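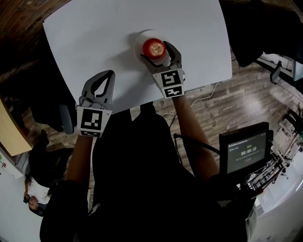
# Staff Forum: Shared Rooms and Facilities

## Topic: Food on the white tables, second floor

**m.naidu** (moderator)
June 19, 2020

Colleagues,

The Facilities Office has received several messages regarding fruit, cups and other food items on the white rectangular tables in the second-floor activity room at Ashour House. The current room policy, section 6, states that "food and drink shall be kept to the kitchen area." The section was written before the tables were purchased and does not say whether whole, uncut fruit used in a session counts as food.

Please post your views in this thread. A revised wording will be submitted to the building office at the end of June.

Murali Naidu
Facilities Office

---

**g_rankin**

Thank you for opening the matter. I would ask that whole fruit be permitted. Our sessions regularly use apples, as they are inexpensive, hold their shape and can be set on a cup without leaving anything on the tabletop. Setting an apple on the rim of a cup is a standard task in our program, and I do not regard it as eating or drinking.

Greer Rankin

---

**l.colombo**

I must respectfully disagree with the previous post. An apple is food whatever the purpose. In the week of the Pukdale visit I removed two bruised apples from the windowsill and one from behind the radiator. The floor in that room is wood plank, and juice that gets between the planks is difficult to remove.

If an exception is made for apples, the office will next be asked to make one for grapes.

Leonardo Colombo

---

**g_rankin**

Mr. Colombo's concern about the windowsill is fair, and I will raise it with my group. I would note that those apples were left after a lunch meeting. We were not booked that week.

---

**caputo.g**

For the record, the replacement cost of one white table is $260, according to the Grondness invoice. The surface wipes clean with a damp cloth. I have never had to report a stain from whole fruit. The stains I have reported were all from coffee.

My suggestion is that the policy separate the two cases:

- Whole, unpeeled fruit: permitted on the tables during a booked session.
- Cut fruit and any open drink: kitchen only.
- Cups: permitted if empty.

Giorgia Caputo

---

**l.colombo**

Who is to verify that a cup is empty? From the doorway one white cup looks like another.

---

**caputo.g**

The person who made the booking, as with everything else in the room.

---

**r.fabbri**

I support Ms. Caputo's wording with one addition. Fruit should be taken away at the end of the booking and not stored in the room overnight. Room 331 adopted this rule last year, and the ants have not returned.

I would also ask that users of the tables bring their own apples. The bowl in the kitchen is paid for out of the Flemov hospitality budget, which is $95 a month, and it is intended for guests.

Renzo Fabbri

---

**g_rankin**

Agreed on both points. We purchase our own.

---

**l.colombo**

I remain opposed to fruit on the tables but will not object further if Mr. Fabbri's addition is included. Please record my position on grapes.

---

**m.naidu** (moderator)

Thank you all. The draft will follow Ms. Caputo's three points together with the end-of-booking rule. Mr. Colombo's position is noted. Comments on the draft may be sent to the Facilities Office directly. The question of coffee will be given its own thread.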